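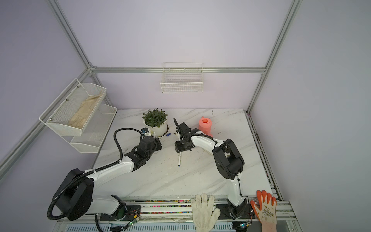

Jusevau: progress report for the Tautahi small grants scheme

To: Senyo Appiah
From: Iolanda Prado
Period covered: April to the end of June

Hello Senyo,

You asked for something less stiff than my last one, so I've written it the way I'd tell you over the phone. The budget is near the bottom if you'd like to skip to it (I would).

Where we've got to

The storage part of the tidying course is nearly written! When we spoke in spring I had a pile of notes and a strong feeling that the first draft was far too fond of cupboards. Most of the people who sign up with us haven't got a spare cupboard. They've got one surface that does everything, and by teatime it has the post on it, and the cleaning things, and whatever somebody was mending. So the whole middle section is now about getting things off the surface and on to the wall or the rail behind it, and leaving only what you reach for all day.

The practice corner is set up on that idea. We went for the marble-patterned top in the end, white with grey veins. Alcides wanted plain white and I can see why, but I like that it looks like a worktop people might have at home. It does show the little dark specks and smudges, so wiping down has become a lesson in its own right, which it wasn't in the plan I sent you.

On the wall to the left there's the white mesh shelf in two tiers, screwed on, with a folded beige cloth lying along the upper basket. The other basket, the wire one, just hooks over the rail at the back. I've become very attached to that one. Anybody who rents and can't drill can still have a hanging basket if they've got something to hang it on, and it comes off again in a second when you want to clean behind it.

What stays out on the top is the plant in its round white pot, the pink bottle and a marker pen. People do argue about the plant! One group in May felt very strongly that if you're clearing a surface you clear it, and the plant is cheating. Rosângela's view is that a surface with nothing nice on it fills up with rubbish faster than one you care about, and I'm with her, so it's staying at the back on the left. The exercise sheet lets people choose for themselves.

What people do with it

The exercise is very simple. Each small item gets a home, you put everything there, and then you come back the next morning and see whether you can still remember where the homes were. Cloths are easy. Bottles are easy too, once we'd stopped insisting that they go in a basket (tall ones tip about and everyone gets cross). Pens are hopeless. Pens wander, and caps wander further, and I now think the lower tier should simply be for pens with a small tray put in it, because anything thin slides about in mesh. Jeferson is looking for a tray that fits. He has brought in one so far and it was too wide by the thickness of a fingernail.

We've had 93 home sheets back since the course opened, which I'm really pleased with, because the sheet is two sides long and asks people to do it again after a fortnight. The comments are the best bit. Lots of people said they liked being told they could leave a basket empty. I hadn't thought of that as advice when I wrote it, it was a throwaway line on the second page, but it's clearly doing something. If every basket is full on the first day then the next thing that comes into the house lands on the worktop. I've moved it up to page one.

What hasn't gone so well

The Tuton labels were a mistake, and mine. They look lovely on the roll but they need a flat surface to stick to and there isn't one on a wire basket. We tied some on with string, which looked like a jumble sale. I've passed the rest to Alcides for the folders and we're going without labels for now.

The other delay is the large-print version of the booklet. Braltivach had the text from me late, after I rewrote the storage section for the third time, and they've been very patient. I've promised not to touch it again. The proof should be with me before the next term's bookings open.

Money

Spent this period: £2,476. Most of it is printing and Rosângela's session hours, with the fittings for the corner a much smaller slice than we'd allowed. I'd like to ask whether the amount left on the fittings line can be moved across to printing, so the home sheet can go out with the booklet in the post. At the moment people have to collect it, and the ones who can't get to us easily are exactly the ones I'd like to hear from. Could you let me know if that needs a form?

Next

Jeferson and I are running two more groups, one for people moving into a smaller place and one for people sharing a kitchen. The sharing one makes me a bit nervous, as everybody has to agree on where the cloth lives. I also want to write up the wiping-down lesson properly, with a bit on what to lift off first and where to put it while you wipe, and try it out in an evening session before it goes in the booklet.

Receipts are in the shared folder, apart from one for hooks that Alcides is still hunting for.

All the best,
Iolanda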